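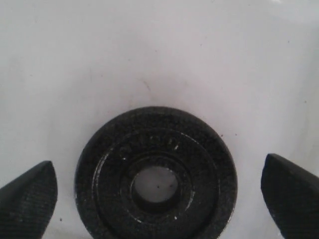 A cast-iron weight plate with worn black paint.

The bowel screening clinic in Skiltimham sends out its test kits in plain envelopes. The nurse who runs it says plenty of them go straight into a drawer.

"People mean to do it," she says. "They put it off for a week, then it's been 3 months and they think they've missed their chance. They haven't. They can ring us and we'll send another."

She has worked in screening since leaving the wards at Clurnudent, where she looked after patients having bowel surgery. Many had noticed blood or a change in habit and kept quiet about it.

"I'd ask when it started and they'd look at the floor. One man was 83 and had never said the word 'bowel' to a doctor."

Last September the clinic began phoning people who had not sent their kit back. Of the first 200 called, almost 40 asked for a replacement. She does most of the calls herself, on Tuesday evenings.

"I don't lecture. I ask if it arrived and whether the instructions made sense. Quite often the print was too small."

A positive result does not mean cancer, she says, and most people sent for a colonoscopy will turn out to have something else, or nothing.

"Piles, usually. But we want to look."

She would like the leaflet rewritten in larger type. A draft is with the printers, and she expects to see proofs next month.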